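Home Features Brisura – The fishing minigame ate my August

The kingdom of Brisura is on fire. I know this because Hedvig Björklund, the game's long-suffering court wizard, tells me every time I walk past her on my way to the lake.

I have put up to 100 hours into this thing and I'm still in chapter 2. My sword is rusty. My rod, meanwhile, is legendary.

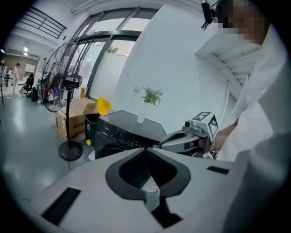

The fish to blame is the Gurik, a sulky eel that bites only at dusk and sells for 300 coins in Enitwood. You need two for the good bait, and the good bait catches bigger Guriks. I can see the trap perfectly well from inside it.

I did try the main quest once. There was a dragon. It was standing in front of a pond.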